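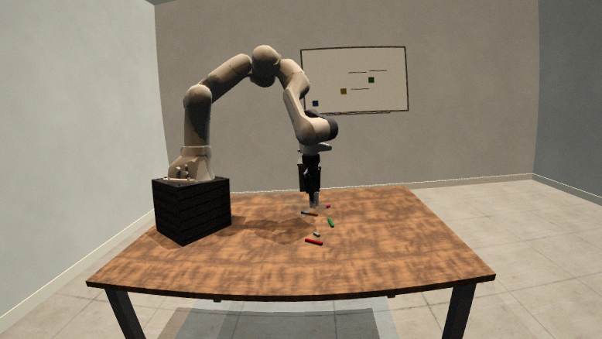

Selon Jingyi Qin, le plus difficile n'a pas été d'apprendre à travailler à côté du bras, mais de s'habituer à ne plus ranger les salles soi-même en bavardant avec les collègues du soir. Sa remarque, parue dans le bulletin interne de Zivine, est souvent reprise lorsqu'on évoque l'automatisation du centre de formation de Plesberg, et elle en donne assez bien le ton.

L'automatisation du centre de Plesberg désigne l'ensemble des changements apportés à la préparation et à la remise en ordre des salles de cours de l'entreprise Zivine. Elle concerne surtout les petites fournitures de table, feutres, gommes et menus objets, qu'il fallait jusque-là trier à la main entre deux séances.

Origine

L'idée est venue des agents eux-mêmes, ce que l'on oublie parfois. Le centre accueillait alors 254 stagiaires, et l'équipe de préparation se plaignait depuis longtemps - avec beaucoup de patience, il faut le dire - des poignets fatigués et des soirées qui s'étiraient. Ross Rutherford, alors responsable des salles, proposa de confier le tri à un bras articulé muni d'une pince à deux doigts. Le travail fut d'abord mis au point en simulation, avec une table, un tableau blanc et quelques objets de bureau, pour que chacun puisse donner son avis avant l'achat du matériel.

Fonctionnement

Le système, appelé Zosgate, saisit les objets un par un par le dessus. Les feutres, longs et réguliers, lui conviennent bien. Les toutes petites pièces lui demandent davantage d'essais, et les agents gardent la main sur tout ce qui est fragile ou personnel : une paire de lunettes oubliée, par exemple, ne passe jamais par la pince. Une personne reste présente pendant le tri et peut l'arrêter à tout moment.

Effets sur le travail

L'équipe compte toujours 16 personnes, dont deux se consacrent désormais à la surveillance et aux réglages. Ritu Tyagi, qui occupait auparavant un poste du soir, a suivi la formation dès le mois d'août et a ensuite accompagné ses collègues, le plus souvent à la table même, un café à portée de main. Les horaires tardifs ont diminué, ce dont les parents de jeunes enfants se sont réjouis les premiers.

Tout n'a pas été simple pour autant. Chenxi Bai a fait valoir que surveiller une machine fatigue autrement, et que l'attention soutenue devait être reconnue dans la fiche de poste. Un accord signé le mercredi 21 septembre lui a donné raison : il prévoit une rotation entre la surveillance, l'accueil et la préparation manuelle, ainsi qu'une prime pour les agents chargés des réglages. La question des remplacements pendant les congés reste discutée.

Voir aussi

Aigner (site voisin de Zivine)
Rotation des postes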